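Work With Us > Paid Trials > Pirkenik Grippers

3 min read

Hiya! I'm looking for people to try out the Pirkenik, our pair of hand-held grippers, before Nornside starts selling the kit in August. You hold one in each hand and do ordinary hotel jobs with them around a housekeeping cart, then tell me what bugged you (the grip, the weight, the finger shape, anything). No robotics background needed, and if you've cleaned rooms for a living I'd love to hear from you!
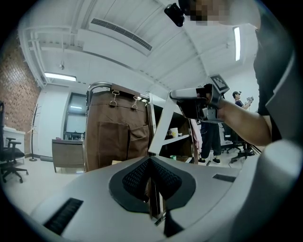 Llanos, from our last round, reckons the first hour is the hard part: your wrists want to do all the work, and it gets easier once you let your elbows move.

I've put that in the starter notes. A session runs 60 minutes plus a good long break, and I pay $100 for each one, travel on top. We're at the Zidonholm studio, up one flight of stairs, and there's a lift at the back. 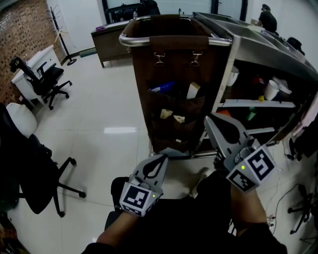 I need 21 people all up, left-handers especially, and you can book as many as four sessions. You must be 18 or over and okay with your hand movements being recorded. Sore shoulder or wrist? Please sit this one out.

Send me a few lines about yourself by 24th May, with the times that suit you. I answer everyone, just give me a couple of days.

Contact | © Nornside | Back to top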